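The long afterlife of the office PC

Keeping a ten-year-old computer going is cheaper than you think. Mostly.

There is a cupboard in the back office of nearly every small firm in Prevham and it has a computer in it. Sometimes four. Grey dust on the top, cable wrapped round the middle, a sticky note saying DO NOT BIN in handwriting no one recognises. I went looking for these cupboards over January, on foot, in horrible weather, and came home with wet shoes and a changed mind.

I had assumed they were rubbish. Quite a few are. But a lot of them were switched off for no better reason than that someone new started and got a new machine on their first morning. Lease ended, budget needed spending, the old one was "slow". Slow compared to what? Usually a full hard disk and a browser with 66 tabs open.

First stop, a lettings agent on the ring road. Front desk running a machine bought 9 years ago, used all day, every day, for emails and a booking diary. Drive swapped out two winters back for a solid state one. Cost 35 quid, fitted over a lunch break. The woman on the desk said it starts before she's got her coat off. She didn't want a new one. Had been offered, turned it down, she'd have to learn where everything was again.

Second stop was a dentist's and they wouldn't let me past reception, fair enough.

Then Stalard, the repair shop under the railway arches at the Mulberg Street end. If you've lived in Prevham long enough you've been in there with a dead laptop and a hopeful face. Bell on the door. A counter, a kettle, towers stacked along one wall to shoulder height. They'll take pretty much anything with a plug except printers. Ask about printers and you get a look.

Most of what comes in, they told me, falls into the same handful of faults. Dead power supply. Dead drive. Memory that's worked loose, or was never pushed home properly in the first place. Fans clogged solid. A dog-grooming parlour sent one in last summer that had to be opened outside.
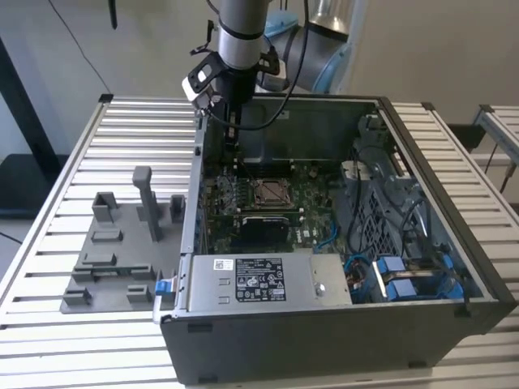
None of which is hard. That's the bit that annoyed me, writing my notes up on the bus. I've thrown out two computers in my life and I'm now fairly sure both had nothing wrong with them beyond fluff. The big office towers are the easiest of the lot, side panel off and there it all is, with room to get your hands in. Laptops are another matter. Glue, tiny ribbon cables, screws in three lengths that look identical untill you've put the long one through something. The shop charges more for laptops and I don't blame them.

What about the money, then. A refurbished office tower from the shop with a fresh drive and a clean copy of everything costs up to a third of a decent new one. You get a warranty, though not a long one. You don't get a nice box. For typing, accounts, video calls, watching the cricket on your break when the boss is out, it'll do all of that and I'd defy most people to tell the difference with the lid shut.

Where it falls down is software support. This is the real problem and the shop was blunt about it. A machine can be in perfect health and still be left behind when the operating system moves on. The usual sticking points are the processor being a generation too early, or a security feature missing from the board. Perfectly good kit, no updates. You can put Linux on it, and plenty do, and it runs like a dream. But try telling a firm of solicitors that their case management system is going away on Monday's say-so. They'll buy new ones. They did buy new ones, in fact, ten of them, and the old ten went straight on the shelf at Stalard.

So where do they go? Some to schools. Some to a lending scheme run out of the library at Nakajima House, which started with a trolley of old desktops in a side room and now has a waiting list. You borrow one like a book. Three months, renewable, bring it back if you can. Families mostly, and people going for jobs where the form's online only. A man ahead of me in the queue was returning his as he'd got the job and it came with a laptop. He seemed a bit sad to hand it over.

And some get stripped. Not everything can be saved and it's daft to pretend otherwise. If the board's gone, the rest is spares: memory, drives, fans, the power supply if it tests OK, even the little feet. Processors are worth keeping since they hardly ever fail on their own. Sockets do get damaged though, almost always by people. Bent pins. Somebody in a hurry, usualy.
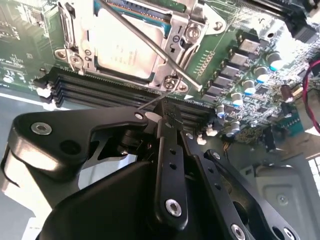
A desktop motherboard, with the processor held in its socket by a metal bracket.

I asked what people should do before they give one up. The answers came quick so I've put them down as they came. Back up first. Check the backup opens. Sign out of things, your email, your cloud storage, whatever plays your music. Wipe the drive or take it out and keep it, no one will be offended. Include the power lead. Please include the power lead. There is a crate of machines by the door that came without and it's never empty.

Don't clean it with a household vacuum, either. I had done exactly this at home the week before and kept very quiet.

If you're buying, ask how old the drive is. Ask whether it still gets updates and until when, and get it written on the receipt. Listen to it running for a few minutes. A rattle is a fan and a fan is cheap. Clicking is a drive, walk away or knock the price down. Eight gigs of memory is the least I'd take now, sixteen if there's a teenager involved.

I bought one, by the way. Went in for a feature and came out with a tower under my arm, then carried it all the way up Mulberg Street in the rain under my coat. It's on the floor by my desk. This was typed on it. The power light's a bit brighter than I'd like at night so there's a piece of tape over that.

Stalard is open until 6pm, shut for lunch. Take cash if you can, the card reader is older than the computers.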